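The Tulent students start with the cloth. It goes down first, tucked under the rail at the front and pulled smooth to the back wall, and only then does anyone switch on the arms. Aarti Upadhyay, who runs the robotics course at the Ketargate workshop in Vallejo, likes it that way. A bare tabletop is too easy, she says. A camera has no trouble finding a part on plain gray. Ferns and orange blossoms make it work harder.

The course is called Tulent, and it takes nine students at a time. Most have never written a line of code for a machine that moves. They join in March and spend the first weeks driving the arms by hand, learning how far each joint will go before it complains. By summer they are recording practice runs and using them to train the arms to repeat a task alone.

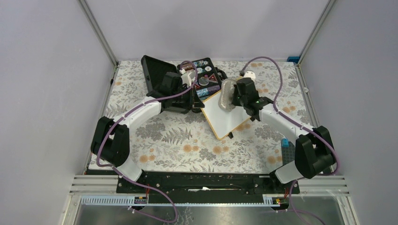
4 min read · 441 words

The task this term is the case. Each team gets two arms and an open case with an organizer panel inside, and the small items change from week to week – round discs one time, cylinders or a warning triangle the next. One arm works at the case while the other deals with something outside it. Foil is the piece students grumble about most. It crumples differently every time it is picked up, so a grip that worked in the last run may not work in the next.

Progress is slow and the students keep records of it. The logbook by the door had 2,638 runs in it on 30th August, many marked with a single word such as "dropped" or "late." Upadhyay reads all of them. A run that fails in a new way gets a star.

"I can teach someone to tune a motor in an afternoon," she says. "Learning to watch a bad run twice and write down what went wrong takes them most of the term."

The cables get their share of attention too. A loop left too short will pull on the wrist when the arm stretches out, and one left too long drags across the work. Students route their own and redo them often.

The term closes with a showing at Cestunley, the former cannery down the road, where each team has 400 seconds to pack its case in front of families and other students. Teams may restart once. Last year two of them used the restart, and one still ran out of time with the lid up. Both have members back on the course this year, working on the same task.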